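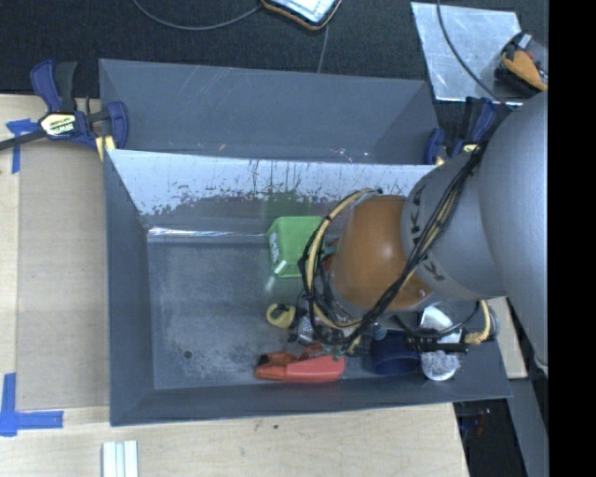
Step 1. Write the parts list before you ask for a quote

Most first quotes for a bin picking cell cover the arm and little else. The rest shows up later as separate purchase orders, and by then the budget is closed. Draw up the full list first, then send the same list to every supplier.

Group the lines as follows:

Arm and controller
Tool, tool mount and spare tool parts
Hoses, fittings, cables and ties
Bins, clamps and table
Test objects
Safety items and signs
Labor for setup

Step 2. Budget the hoses and cables as their own line

On a small arm, the bundle that runs to the tool can take up as much room as the wrist it passes over. Measure the path with the arm at full reach and again with the last joint turned to both limits. Buy for the longer path and leave a loop at the joint. At Brornstead we allowed $157 for hose, fittings and ties on the first cell and spent all of it before the second month. The Jikia cell has the same line at $200.

Order spare fittings with the first batch. Shipping on a single fitting usually costs more than the part.

Step 3. Choose bins by wall height and tool clearance

Take the outside width of the last joint, with hoses fitted, and compare it with the inside width of the bin. The tool must reach the corners without the bundle touching the rim. Buy two bins of the same model if objects will be moved from one to the other, plus one spare. Floors and walls scuff with use, and a worn wall can look different to a camera than a new one.

Step 4. Clamp the bins

Bar clamps from a hardware store are enough for a trial cell. Two will hold a pair of bins placed back to back. Mark the bin position on the table with tape so it can be reset after cleaning. Total cost for this step was under $80 at both sites.

Step 5. Buy mixed test objects

Include hard plastic, shiny metal, soft packaging, and at least one cup and one ring. Buy duplicates of anything that can be crushed. Keep the receipts in one folder, as small retail purchases are the ones most often lost at audit.

Step 6. Price the setup hours

Crisanto Manalastas, who ran the Dremetar install, books labor by task: mounting, cable routing, calibration, first picks. Cable routing was the longest of the four. Our labor and small parts together came to $824 over the first estimate, and most of the overrun was rerouting.

Step 7. Set the order dates

Place the arm order first, then the tool, then everything that depends on the tool mount. Hold the hose order until the mount drawing is final. For a start in November, the arm order should be signed before the summer break.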